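Household Tips: When a Gripper Will Not Release Laundry
6/21/18 — Basby Home Care Desk

Readers who sort laundry with a powered gripper should know of a recurring fault: the fingers close on a small item and stay closed. Switch off the power before touching the fingers, and do not pull on the fabric.
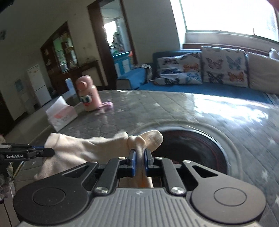
Can a stuck sock damage the gripper?
Loose threads can wind around a pivot and jam it, so inspect the joints before restarting.

Clear bedding of small items first — socks most of all. Stop using any unit that jams again.

Related items
Airing a Quilted Mattress Cover
Removing Lint From Hinges
September Linen Checklist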